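Kuvby (software)

From the open robotics glossary. Last changed 7/8/18.

Kuvby is a software package for planning and controlling the movements of robot arms in small household tasks. It is best known for its work with hanging objects, such as cloths on clips, keys on hooks and cups on rails. The package was started by Panya Limsakul and Gunnlaugur Nørgaard when both worked at Thygesen, a small engineering firm, and it is now maintained by the Skilico group. Kuvby is written mostly in C++, with a Python layer on top for people who want to describe tasks without touching the lower parts.

The name has no meaning. Limsakul has written in the release notes that it was the first free five-letter name they tried.

Contents
History
Structure
Perception
Grasp planning
Control
The clip rail task
Recording and replay tools
Limitations
Use and licence
See also

History

The first version of Kuvby was a set of scripts for moving one arm between fixed positions. It had no camera input. An operator moved the arm by hand to each position, pressed a key to save it, and the scripts played the positions back in order. This was enough for demonstrations, but each time the table was moved by a small distance all positions had to be saved again.

Nørgaard rewrote the scripts as a planner during one winter. The rewritten program took the position of the object from a camera and computed the path itself. Limsakul wrote the controller, which until then had been the one delivered by the maker of the arm. The two parts were joined in June of the following year, and this is normally counted as version 1.

Version 2 brought the largest change. In version 1 the camera stood on a post beside the table and looked at the whole work area. In version 2 a second, smaller camera at the wrist was supported, and the planner could change from one to the other during a movement. The authors had resisted this for a long time, as the fingers of the gripper hide a good part of what a wrist camera sees. They changed their opinion after many failed trials with thin wire, which the camera on the post could hardly find at all.

Structure

Kuvby is divided into four programs which run at the same time and send messages to each other. They are named look, think, move and keep.

The look program receives the camera pictures and produces a list of objects with positions. The think program takes this list together with the task and decides the next action. The move program turns the action into motor commands. The keep program writes everything to disk.

Each program can be stopped and started again while the others continue. When look is stopped, think holds its last list for 2 seconds and then asks move to stand still. This rule was not present in the early versions, and its absence was the cause of most of the broken fingers reported by users in that time.

Messages are plain text by default. A binary format exists and is faster, but the manual recommends text until the task is working, so that the user can read what was sent.

Perception

The perception part of Kuvby does not try to recognise all things in view. The user gives it a small number of shapes that matter for the task, and the rest is treated as something to avoid. A shape can be a line, a loop, a flat piece or a block. Hooks are described as loops open on one side. A spring clip is described as a block with a loop above it.

Three kinds of objects are known to give difficulty.

Shiny metal. Chrome parts reflect the lights and the colours of the room, and the bright spots move when the camera moves. Kuvby compares several pictures taken from slightly different positions and discards the edges that do not stay with the object. The arm must therefore make a small sideways movement before each grasp, called the nod in the manual.

Thin wire. A wire may be only a few pixels wide in the picture. The look program enlarges a strip around the place where a wire is expected and searches there first. If a finger covers part of the wire, the two visible ends are joined by a straight line and the joined part is marked as guessed. The planner will not close the gripper on a guessed part.

Mirrors and glass. A mirror shows a second room behind the wall, and a depth estimate made from pictures will often accept it as true. Persons in the reflection are also reported as persons, at a wrong distance. Since version 2 the user can draw a mirror region on the map of the work area. Everything found inside this region is ignored by the planner but kept in the record. Automatic finding of mirrors was tried by Nørgaard and removed again, as it also removed windows and one polished table.

Grasp planning

For each object the planner makes a list of possible grasps and gives each a score. The score is made from the width of the gap, the distance to the nearest neighbour, the angle of the wrist and the share of the grasp area that was really seen by a camera. In the standard settings the list has up to 384 grasps. Most of them are rejected quickly, because the arm cannot reach them or because a finger would touch something on the way.

The planner does not choose the highest score directly. It takes the best 60 grasps and looks at what would follow after each one. A grasp that is easy to make may leave the object in a position from which it cannot be put down, and such a grasp is moved down in the list. Limsakul calls this step "asking the second question" in the documentation.

Objects that hang are handled by a separate rule. They can swing, so the position measured before the fingers arrive may not be the position when they close. The planner prefers to place one finger near the object first and to bring the other finger slowly against it.

Control

The controller runs in a loop of fixed length and follows the planned path with limits on speed and force. Near the goal, the limits become lower. The user can set these limits for each task, and the manual gives a table of starting values for cloth, plastic, metal and paper.

A special feature is the soft stop. If the force at the wrist rises faster than expected, the arm does not brake fully. It gives way in the direction of the force and then stops. With hanging objects this is useful, as a hard stop would make the whole rail swing and all positions would have to be measured again.

The controller was written for one model of arm, but drivers for others were added by users. The quality of these drivers varies. The driver for the Fluditel gripper is maintained by Skilico and is the only one tested before each release.

The clip rail task

The clip rail task is the usual test for new versions of Kuvby. It uses a hanger rail with hooks on its lower side, from which metal clips hang on wire. The arm must take hold of a clip, lift it from its hook and place it on another hook. In the harder form, a cloth is held by the clip during the whole movement.

The task was chosen because it puts most of the known difficulties in one place. The clips are shiny and the hooks stand close to each other. The cloth hides what is below. When the gripper comes near, its own fingers cover the hook which the planner wants to see. 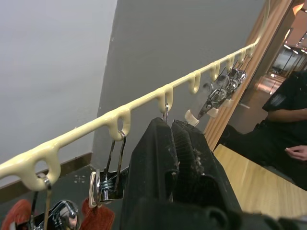
A trial begins with the wrist camera and the rail already on the map, and the first action is always the nod. The look program then numbers the hooks from one end. Numbering was a source of errors for a long time: when a rail is seen at an angle the far hooks look smaller and nearer to each other, and version 1 sometimes joined two of them to one. The present method fits a line to the rail first and then searches for loops at equal steps along it, with the steps made shorter for the far side.

The results are published with each release as a table of successes and failures. For version 2 the table contains 457 trials. Failures are sorted by the program in which they began, so a clip that was dropped because its wire was guessed wrongly is counted under look, even if the fall happened in move. Some users have found this way of sorting confusing, and a second table sorted by the visible result was added later.

Changes to the task are allowed if they are written in the trial notes. Common changes are the colour of the cloth, the height of the rail and the lighting of the room.

Recording and replay tools

The keep program stores the camera pictures, the messages and the motor positions of each trial under one trial name. With the replay tool, a trial can be shown again at any speed, and a new version of look or think can be run on the old pictures. In this way a change in perception can be tested without the arm.

Replay has one known weakness. The pictures were taken from the path of the old planner, and if the new planner wants to go elsewhere there are no pictures for it. The tool marks this moment with a grey bar and continues with the old path.

A cleaning check was added to keep by Nørgaard. It compares the finger surfaces with a reference picture and gives a warning when dust or lint has gathered on them. The warning can be switched off, and according to the user forum it mostly is.

Limitations

Kuvby plans for one arm only. Tasks for two arms can be written by running two copies, but the copies do not know about each other and the user must divide the work area between them.

Soft objects are treated as if they had a fixed shape during each step. This works acceptably for a cloth that hangs down and badly for a cloth that lies folded.

The text messages become slow when many objects are on the list. The documentation is complete for version 1, while several chapters for version 2 are only headings.

Use and licence

Kuvby may be used free of charge for teaching and research. Companies must ask Skilico for a written permission. The source code is open to read in both cases, and corrections from outside are accepted after review by one of the two original authors.

See also

Grasp scoring
Hand-eye calibration
Wrist camera
Thygesen path format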